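Review: Totard pledge-line software, used for a two-hour benefit broadcast

Version tested: the one current on 3/13/20. Reviewed by Raimo Tikkanen.

Totard is a call-handling package for live fundraising shows. It takes inbound calls, puts them in a queue, hands them to whoever is free on the phone bank, and records the pledge in a form. I ran it for the Laryea benefit concert, which went out live on local television and a web stream. We had singers on the phones between their sets, so the operator screen had to be usable by people with very little training.

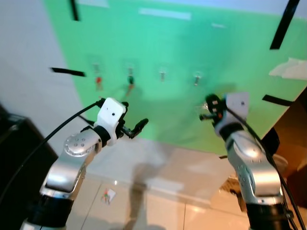
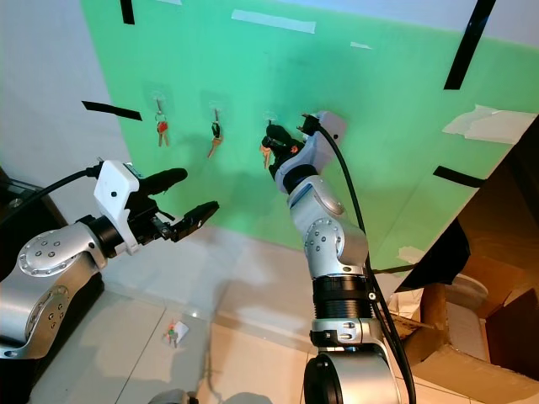

Items on hooks, green wall panel.

## Setup

Installation on the main machine went without errors. The operator stations run in a browser and need no install. Audio goes through the headset jack or through a separate interface. I used a Garnis interface on the host's station so the broadcast truck could take a clean feed of the call, and plain headsets everywhere else.

Importing the script took longer than it should have. Totard accepts only its own template, and line breaks in the pasted text are dropped. I ended up entering the greeting, the pledge wording and the closing line by hand. The preview window does not match what operators see: long lines wrap earlier on the live screen.

## Call handling

The system took 882 calls during the show. The queue limit is 300 on the license we had, and callers past that limit hear a busy tone with no message. We hit the limit once, right after the headliner read out the number on stage. A recorded message at that point would have kept some of those people from hanging up for good.

Calls are assigned to the operator who has been idle longest. There is no way to send a caller to a named performer, which matters when the whole appeal of the evening is that a fan may get the singer on the line. Skunier has this function. Totard's manual suggests a second queue as a workaround, but a second queue needs its own phone number.

Transfer between stations is fast. Hold music can be replaced with the program feed, and this worked well. Callers could hear the concert while they waited, with a short delay against the television sound.

## Pledge form

The form has fields for name, address, amount and payment method. The amount field does not accept a comma, and an entry with one is rejected without saying why. Two performers ran into this in the first half. I put a note on each station at the break.

The running total can be sent to the graphics desk as a text file. It updates every few seconds and never stalled. It counts a pledge when the form is opened, though, and corrects itself when the form is canceled, so the number on screen can go down. There is a setting to count only completed forms. It is off by default and sits under Display, not under Totals.

## After the show

Export is a plain spreadsheet. Names with accents came through correctly. Duplicate pledges from the same phone number are flagged but left in place, and merging them has to be done one at a time.

## Verdict

Good for a phone bank staffed by regular operators. Less suited to a celebrity phone bank until calls can be routed by name. I would rent it again for a show this size, with the larger queue license and the totals setting changed before rehearsal.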